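I went over to the open afternoon at Larnex on 19 September 2018, mostly because Josiane Aubert had promised me a go on something. I've been writing up visits like these for years and I still get silly about labs. Fulgencio Toledo met us at the door and took our group of 8 round, and he talks fast, so forgive any gaps!

The best bit (for me anyway) was the table where they work with the hand-held grippers. Rodrigo Ortuño told us about the fault they'd had in February, when one gripper kept losing its place. The log said it was closing on the bowl and the recording agreed, but played back on the arm it shut a finger's width too early, every single time. They went through 1,439 recordings before Rodrigo found it — a screw working loose in the mount, so the whole thing sat a hair crooked. He had to bin 209 of them.

The table at Larnex, with the bowl and the keys
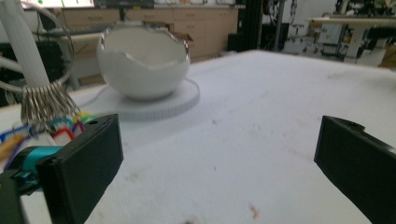
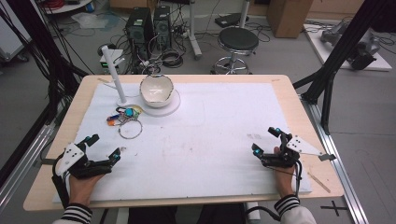 I asked if anyone had been hurt and he said no, but the arm did crack a dish on playback and a bit of it went skidding across the floor. After that Gonzalo Urquijo made everyone stand back whenever the arm is live, and there's a check on the mounts before each session now. Gonzalo is quite fierce about it. One man in our group wandered too close and got a proper telling off.

Then tea, and a long chat with Josiane about the Tultard fair, where the stop button on one of the stands didn't stop anything until the second press. I'd like to hear more about that one — she's going to put me in touch with the organisers.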